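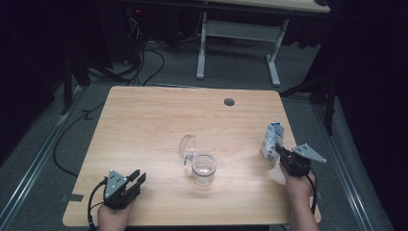
According to the upstairs bench at Furnside, I'm wasting good milk, and couldn't I do the keeping trial with water and a drop of coloring like a sensible person? Fair question! But water doesn't leave a film on the rim or get into a hinge, and the hinge is the part I'm worried about.

16/07/2026. Milk jars, small clear ones with the flip lid. I love these (the lid stays out of your way when you pour, hooray) but I don't trust the clasp yet.

Weighed the empty first, 117 g with the lid on. Plan is to fill to just under the flare, close, fridge, then weigh again tomorrow before anybody opens it. Yesterday's jar, the Pravix one, went in at 402 g and came out at 400, and I'd really like to know where those two grams went. Into the shelf liner, I bet, it smelled like it.

Small cartons are a pain to pour from once the gable gets mushed. Pinch the spout back into shape first, go slow, and keep the lip off the glass or it dribbles down the outside and the weight is junk.

Still to do: 19 jars from the Jellberg box need washing, lids too, hinges with the little brush. And ask Medrano if they sell the clasps separately, I've bent one already. Fridge shelf two is mine till further notice, please don't drink the trial!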